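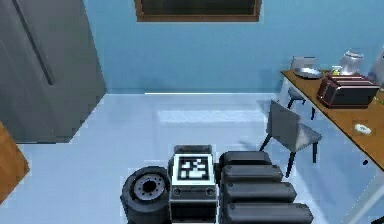
Head camera drifts after tyre change, marker unit or wheel?

pukik_dan
Posted Wed 5 August

We run one mobile base in simulation and one real one in the workshop, both from the same setup files. The simulated one lives in a kitchen room with a table and two grey chairs. I changed the tyres on the real base last week and since then the two don't agree. Driving straight for 3 metres, the real one ends up 12 mm to the left. The simulated one stops where it should.

I've checked the tyre pressure (solid tyres, so that was quick), the hub bolts and the battery. The marker on top of the unit next to the wheel reads fine when I hold it still. What would you look at next?

Ledon
Reply 1

Wheel radius in the setup file. New tyres are never the same size as worn ones. Measure both with the base sitting on them, not up on blocks.

pukik_dan
Reply 2

Measured on blocks. Will do it again on the floor tonight.

Kwan
Reply 3

I'd leave the radius alone until you have checked the marker. If the plate under it moved while you had the wheel off, your camera will think the whole base has turned a little. You said it reads fine when still, but it would. A marker that is stuck on crooked reads steadily and wrong.

Put a steel rule along the edge of the unit and see whether the white border is parallel to it. Then do the same from the side.

Ledon
Reply 4

Disagree. The marker has nothing to do with where the base ends up on the floor unless he is steering from it. Dan, are you?

pukik_dan
Reply 5

No. The camera only uses it to line up the arm. Driving is wheel encoders only.

Kwan
Reply 6

Then how did you measure the 12 mm?

pukik_dan
Reply 7

From the camera log. Ah.

Kwan
Reply 8

Tape on the floor, please. Mark under the hub centre at the start and at the end.

Ebuka Tijani
Reply 9

We look after the same type of base at Karkenmont. Order I use after any wheel job:

Power off, arm folded and pinned.
Hub bolts tightened in a star pattern, then again after 100 metres of driving.
Spin each wheel by hand and listen for rubbing on the guard.
Wheel radius measured on the floor, both sides, entered separately.
Encoder counts for one full turn, both sides. Ours should give 1,852. If one side is short, the encoder ring has slipped on the shaft.
Marker checked last, with the rule, as Kwan says.

Don't change two values in one go. Somebody here did that in June and we spent two days putting it back.

Ledon
Reply 10

Good list, though I'd do the encoder count before the radius. No point typing in a careful radius if the counts are off.

Ebuka Tijani
Reply 11

Fair enough. I do the radius first as I'm already down there with the calipers.

mossrow
Reply 12

Can you not just put the new radius in the simulated one too and see if it goes left by the same amount? Ten minutes' work and you don't need to touch a spanner.

Kwan
Reply 13

Only if the simulated base has encoders that behave like the real ones. Most of them just move the wheel by the number you give them. It would show you the sum is right and tell you very little about the ring.

mossrow
Reply 14

It would still rule out the radius. I don't see the harm.

pukik_dan
Reply 15

Update. Tape on the floor says 9 mm to the left, so part of the 12 was the camera. Rule against the marker: one corner is out by less than a millimetre, and the plate has one loose screw. I've tightened it but not moved the marker yet.

Encoder counts are the same on both sides, 1,852. Radius on the floor is smaller on the left wheel than the right. I've entered the two values and will run it again tomorrow with the tape before I do anything to the marker.

Ledon
Reply 16

Swap the tyres side to side before you settle on those values. If the drift goes right, it's the tyre. If it still goes left, look at the axle on that side.

Kwan
Reply 17

And write down which tyre was where. Chalk on the inside wall will do.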